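From: Vendula Holub
To: kitchen list
Date: April 19, 2002
Subject: Re: Sink corner in the Harkanov kitchen

> The second-floor kitchen is getting hard to use again. I went to rinse
> a cup and had to move three things first. Can we agree on what lives
> by the sink and what doesn't? Also, is the wire rack meant to be in
> the basin or on the counter? I've seen it in both.
>
> Hubáček

The rack was bought for the counter, but it drips onto the stone and the water sits there, so people put it in the basin. I don't mind it in the basin overnight. During the day please lift it out before you run water for pots, and take out whatever has ended up in it or under it.

As for what stays, I would keep the yellow dish soap on the back ledge, the peach hand soap in the right corner, and one sponge. The white cutting board can go on leaning at the right, it dries well enough there. Plates and silverware go back in the cupboard once they are dry. 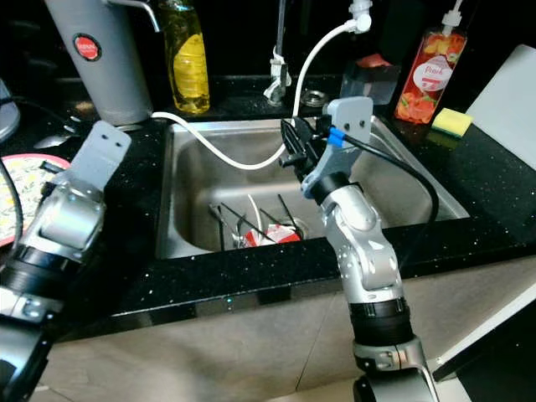

Sink and back ledge, second floor.

The small clear box on the ledge has something red in it. If it's yours, please take it to your shelf. I'll move it to the windowsill at the end of April and after that it goes to lost and found in room 308.

The white hose is a separate question. It hangs down across the basin and over the left rim, and I would like it coiled up when it isn't needed — it gets in the way of anything large. Donus, can you look at whether a hook would fit under the cabinet? I have 603 left in the kitchen budget and a hook won't make a dent in it.

Sponges: the spare ones are in the drawer under the kettle. Green side for pans, please don't use it on the Gralance mugs, the print comes off.

Vendula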